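The case against the perfect repair

Posted October 22, 2021

The town museum in Birketico has spent three years and a fair amount of public money putting old pots back together. I have been to see the results, and I came away less impressed than I was supposed to be. The bowls look wonderful. They look, in fact, as if they had come out of the kiln last week, and that is my complaint.

Let me say first that I am not against repair. I own a glue gun and a drawer full of handles. What I doubt is the idea, now repeated on every museum label I read, that a restored object "lets us see it as its makers did." Does it? A dish that spent 2,000 years in the ground in several pieces is a different thing from a dish that never broke. Filling the gaps, matching the glaze and painting the missing lines gives us somebody's best guess, displayed at the same height and under the same lights as the evidence. 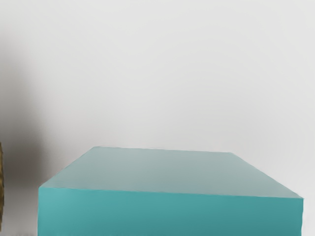
The usual defense is that visitors don't like gaps. I have heard this from people in the field for years and I have yet to see it tested properly. Dendon, the firm that handled most of the work in Birketico, says in its brochure that the public "responds to wholeness." Maybe so. The public also responds to a gift shop. I would like to know what people remember a week later, and whether they could tell you which part of the bowl was old. I couldn't, and I was looking for it.

There used to be a rule of thumb that a fill should be visible from up close and fade away at a distance. It was a sensible compromise. A curious visitor could lean in and find the join, and everybody else could enjoy the shape. The trouble is that the materials got better and the rule got quietly dropped. When a new fill can match the old surface this well, leaving it a shade lighter starts to look like bad work, and no workshop wants to be accused of that.

Then there is the money. Restden, which bids for the same contracts, charges by the finished object. I don't blame it for that, but look at what such a price rewards. A tray of sorted fragments with a careful drawing beside it counts as nothing. A complete bowl counts as one. Under that system I would be filling gaps too.
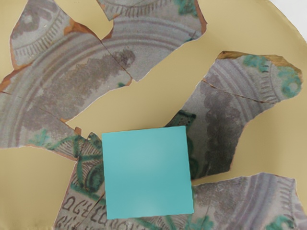 The small museum at Baran took the other road, mostly, I suspect, from lack of funds. Four of its best dishes are shown in pieces, laid out where they would have sat, with plain sand between them. I expected to find this dull. I stood there longer than I had stood in front of anything in Birketico, working out how a line on one piece met a line on the next. Some of them don't meet. The label admits it, and says the staff can't be sure that every piece belongs to the same dish.

I know the objections. Loose pieces are harder to store, harder to lend and much harder to put on a poster. Children walk past them (some do – mine didn't, but mine like puzzles). And a few objects really are safer when the gaps are filled, especially large jars that have to carry their own weight. Fine. Fill those, and say so on the label in letters a person can read without kneeling.

What I can't accept is the claim that full restoration is the neutral choice. The Birketico galleries reopen in December with almost 100 more finished pieces, and the announcement uses the word "authentic" in its first line. I will go. I will pay for my ticket and lean in as far as the glass allows, and I would like the label to tell me how much of what I'm looking at was made this decade.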